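Clororska Home Notes
June | by the Mahuika household desk

We use cookies to remember your settings. By staying on this page you accept them. Accept | Settings

Buckets, bags and a table: a small gallery

In our home we have more buckets than chairs. This page is about the ordinary things we use for the waste and for the cleaning, and how they look in the middle of the work. Two neighbors from Laltell asked me for the address, so now the page is open to all. English is not my first language, so please be patient with me.

A word about bags first. For many years I bought the cheapest roll in the store and I was always angry, for the bag slipped down into the bucket at the first potato peel. The size of the bag is written in liters and the bucket often has no number at all. Now I measure the rim with a piece of string and I compare it with the flat bag, doubled. If the string is longer than the bag, the bag will not go over. If the bag is much too wide, I tie a small knot at the side, under the rim.
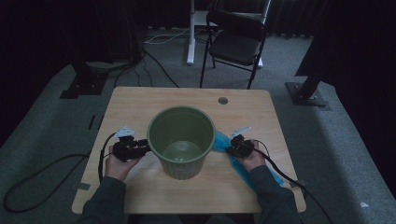

I prefer to do the lining at table height. On the floor I must bend, and my back complains the next morning. Open the bag fully before you bring it to the bucket, shake it once, then push the bottom down with your fist. The air must go out between the bag and the wall. After this you fold the edge over the rim, a hand's width is enough for us.

Olive green was not my choice of color, by the way. The store in Mahuika had only this and a very strong orange. With time I came to like it, and it does not show the tea stains so much.

For the washing of buckets we use warm water and a little dish soap, nothing special. Every second month I add baking soda and leave it for the night. Prelix bags are our usual ones now, the blue kind. They are thin, so I do not put glass or bones inside without an old newspaper at the bottom.

Next I want to write about lids, which is a longer subject. We have 2 lids and neither one fits.

Get our letter once a month. Enter your e-mail to join 3,736 readers. Unsubscribe at any time.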